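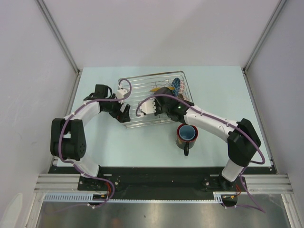 A wire dish rack on a light-blue tabletop.

Our town library in Galtden stopped charging late fines in April, and the letters page has been arguing about it ever since. I was against the change when it was proposed. I have come around to it, though my reasons differ from the ones the library gave.

The library said fines keep poor families away. That may be true. What moved me was the accounting. Fines brought in 2,000 dollars last year, and a good share of that went to postage, receipt paper and staff time at the front desk. A clerk who spends ten minutes settling a dispute over 30 cents has cost the town more than 30 cents.

The usual objection is that people will keep books forever. The new rule does not allow that. After 6 weeks the book is marked lost and the borrower gets a bill for the price of it. Bring the book back and the bill goes away. I would call that a stronger push than a dime a day, which most of us treated as rent.

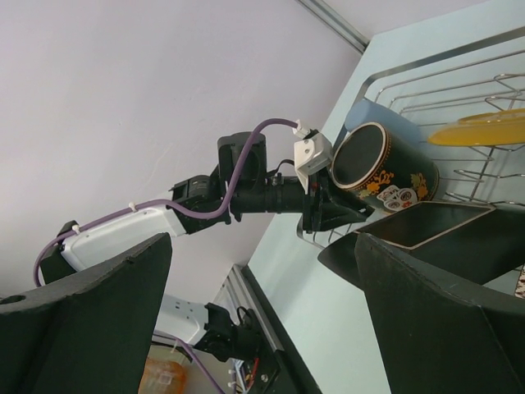

Shih-chieh Tsao wrote to the paper that fines teach responsibility. I grew up under that idea and mostly learned to use the drop box after dark. My brother owed money to the old Skurnside branch at age eleven and did not go into a library again until he had children. He is a responsible man. He learned it at work.

I do have one complaint. Waiting lists for new books are long, and a late copy hurts the next reader even when it costs the borrower nothing. The library should block new checkouts as soon as a book with a waiting list is a few days overdue. The current rule lets you go on borrowing until the bill is sent, and that is too loose.

That can be fixed with a vote at the next board meeting. Bringing back the fines would not fix it. We had waiting lists when we had fines, and they were just as long.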